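The play kitchen amnesty

Apr 21, 2026

I have decided that the play kitchen needs an inventory. It came to us as a 12-piece set, then my sister Roxana contributed whatever her kids had outgrown, and by now there is a piece of plastic fruit in every shoe I own.

So everything went onto the white table, the one with the peg holes, and I tried to sort it like a grown woman with a system. Cookware on one side, groceries on the other.

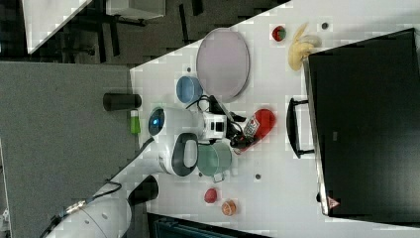 The system lasted until the cups. Are they tableware, or are they bath toys that wandered off? Nayeli, who is four and runs the restaurant, ruled that the blue one is for soup and the green one is for customers she doesn't like. I wrote that down.

The plate stays, obviously. It's the only one, so dinner for 2 means somebody eats off the table. The banana stays too, though it has never once been ordered. I had hoped to retire the colander, which takes up half a bin by itself – but it turns out to be a hat, a boat and a bed for a bear, so I was overruled.

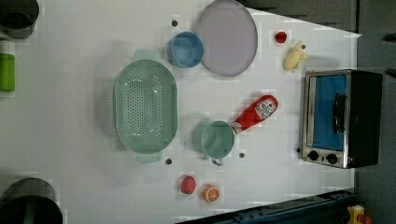

Mint-green colander, still employed. Ketchup leaning on the mug.

Final count of things given away: none. I did find a bigger bin.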